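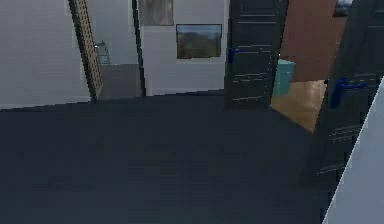
Simulated interior with a dark gray floor and an open door to the next room.

Tromville Hose and Wand Fit Table

README, version 2

A table of which hoses, wands and floor heads fit which canister vacuums, with measurements taken by hand on real parts. It has 3,005 rows, one for each pairing of a part and a machine that we tried. If you've ever bought a hose that looked perfect in the listing and then wobbled in the inlet like a loose tooth, this table is for you!

Most of the machines are older Trastwood and Jindstead canisters, plus the Kettani models that took the same wands for a while and then switched to a button lock. Uprights aren't in it. Neither are bags and belts, which are already well covered in other lists.

What changed in version 2

The Kettani rows now separate the early collar from the late collar. In version 1 they were lumped together, and Huguette Robichaud caught it when she tried a late wand on an early machine and it wouldn't click. She went back through every Kettani part on the bench with calipers and re-entered the lot. It's so much better now. If you have version 1 saved anywhere, please throw it out.

We also added 150 rows for floor heads with a swivel neck. These were the ones people asked for most, and they were good fun to measure — some of the necks are beautifully made.

Files

fit_table.csv
The main table. Comma separated, UTF-8, header in the first line.

machines.csv
Model names and numbers as printed on the rating plate, with any other names the same machine was sold under.

parts.csv
Part numbers, with old numbers and replacement numbers in the same row.

notes.txt
Longer remarks that wouldn't fit in a cell. Worth reading if you work on Jindsteads.

Columns in fit_table.csv

There are 6 columns.

machine_id: matches the first column of machines.csv.

part_id: matches the first column of parts.csv.

end_mm: outside diameter of the male end in millimeters, measured just behind the lip. On tapered ends we give the wide side.

lock: friction, button, collar_early, collar_late, or none. "None" means the part just rests in place, as on a few crevice tools.

fit: good, tight, loose, or no. See the next section, please, before you filter on this one.

power: yes if the part carries current to a brush head, otherwise no. A "good" fit with power set to yes means the pins line up and the brush ran on the bench.

How we judged fit

Good means the part goes in by hand, stays put when you lift the wand, and comes out again without a fight. Tight means it seats but you'll want a twist and some patience. Loose means it goes in and leaks or drops out. No means no.

The line between good and tight is a judgment call, and Hubert Zürcher and Huguette don't always agree on it. Hubert has stronger hands. Where they differed, the row has the more cautious answer, so a "tight" in this table may be fine for you.

Worn parts were a headache. A friction end that has been pushed in and pulled out for years gets shiny and a little smaller, and it will read loose on a machine where a new one reads good. We used the least worn copy we had, and when every copy was worn there's a line in notes.txt.

Known gaps

Jindstead machines with the square inlet are thin on the ground here. We'd love more.

Colors aren't recorded. Two hoses with the same part number can come in different grays, and that's up to you to sort out with the seller.

Some replacement numbers in parts.csv come from old counter catalogs and haven't been tried on a machine. Those have no rows in fit_table.csv, so a missing pairing means untested. Please don't read it as a no.

Hose length isn't included either. It was in an early draft, but old hoses stretch, and the numbers were all over the place.

Opening the table

Any spreadsheet will do. Set part_id to text when you import, or the leading zeros on the Trastwood numbers will vanish and nothing will match. This is the question we get more than any other.

To find a hose for your machine, look up the rating plate name in machines.csv, copy the machine_id, and filter fit_table.csv by it. Sort by fit and you're done.

Sending us a correction

Yes please! Tell us the number on the rating plate, the number on the part (usually molded inside the cuff, sometimes under a sticker), the measurement if you have calipers, and how it went in. A paper strip wrapped around the end and laid on a ruler is fine too — just say that's how you did it and give us the length of the strip.

Corrections go into the table in batches. The next one is planned for March, and the square-inlet Jindsteads are first in line.

Use

Free to copy, print, and pin up behind the counter. If you pass it on, keep this README with it so people know what "tight" means.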